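Skip to content
Home - Topics - Ask - Members - Log in

Doltport Robotics Help > Learning from demonstration

Hand-held gripper demos: policy reaches for bedding stripes instead of the cloth

4 min read

Posted by Mehwish Khattak, 2022-11-30

I am trying to reproduce the cloth pickup result from the Clarkano report, the one where all the training data comes from a hand-held gripper with a camera on it and no robot is used until test time. I have 319 demonstrations, recorded in 11 bedrooms. The task is short. Move in on a crumpled cloth lying on or next to a bed, close the fingers on a raised fold, lift.

Training looks normal. The loss goes down and the held-out loss follows it. On the arm it works on plain sheets and mostly fails on striped ones. It goes to a place where the stripes bunch up on the bedding, closes there, and lifts either nothing or a pinch of sheet. Over 19 trials on striped bedding I got 6 good pickups. On plain bedding I only had one bad trial in the same number.

The kind of view I mean has striped bedding taking up a lot of the picture and a grey-green cloth behind and between the fingers.
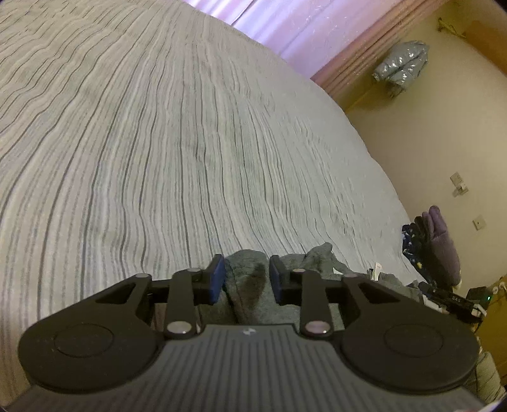 What I have tried so far

- Color jitter, mild and then strong. No real change.
- Random crops. Slightly worse, I think because the crop sometimes removes a fingertip.
- Training longer. No change on striped, a little better on plain.

The policy takes two images and the gripper width, and predicts a short chunk of relative poses. The image encoder is pretrained and I fine-tune all of it. I don't use depth. Most of my demos were done on plain sheets, I would say a large majority, but I never logged the sheet type so I can't give a split.

Is this a known weakness of the method, or did I collect the data wrong? I would like to fix it without recording everything again. Any help appreciated.

We use cookies to keep you logged in and to count visits. Accept - Manage settings

Sorted by: most helpful

Milagros Cáceres

I think it's mostly the data, and you can repair it without starting over.

With this setup the policy learns where to go from whatever separates the cloth from the background in your demos. If nearly all the sheets are plain, then "go where the folds and edges are" is a good enough rule. It gives low loss on the training set and also on your held-out set, if that came from the same rooms. A striped sheet breaks the rule. The lines bend at every crease, and where they get squeezed together they look a lot like a fold you could grab. In your picture the stripes are compressed into fine wrinkles along the right side of the bedding. I would bet that is the sort of area it heads for.

I had the same thing in October with the Bokcombe data and a checked tablecloth. What I did, in order:

1. Labeled every demo by background type. It's dull but it goes fast if you only look at the first image of each one.
2. Changed the held-out split so that whole rooms were held out, not single demos. The held-out loss stopped looking good right away, and that told me more than any of the training curves had.
3. Sampled by background type during training, so patterned ones came up as often as plain ones.
4. Recorded a small extra batch on patterned bedding only. Start some of them with the gripper pointed at the bunched stripes and then move over to the cloth. If every demo starts already lined up, the policy has no example of leaving the wrong place.

The fourth step did the most for me. Sampling alone helped some, but if you only have a few patterned demos it starts memorizing those rooms.

Two smaller things. Check that your crops never lose the fingertips - mask the crop range if you have to. You suspected this already and I agree with you. Also look at the gap between the fingers in your views. You have the cloth behind it there, with a fold in the gap and a peak off to the right of the right finger. Decide which of those you are going for and do it the same way every time. If half your demos take the peak and half take whatever is between the fingers, the average is a bad grasp, even on a plain sheet.

I would not freeze the encoder. I tried it and lost accuracy on everything.

Du Plessis

add depth. stripes are flat, cloth isn't. problem solved

Mehwish Khattak

Thanks both. Depth isn't an option on this gripper for now, and the sheets are creased too so I'm not sure it would settle it. I redid the split by room last night and the held-out loss is clearly worse, same as Milagros saw. Labeling the backgrounds now. Will post the striped numbers again once the extra batch is in.

Get new answers by email once a week. Enter your address - Subscribe

Related topics - Recent - Unanswered - Back to top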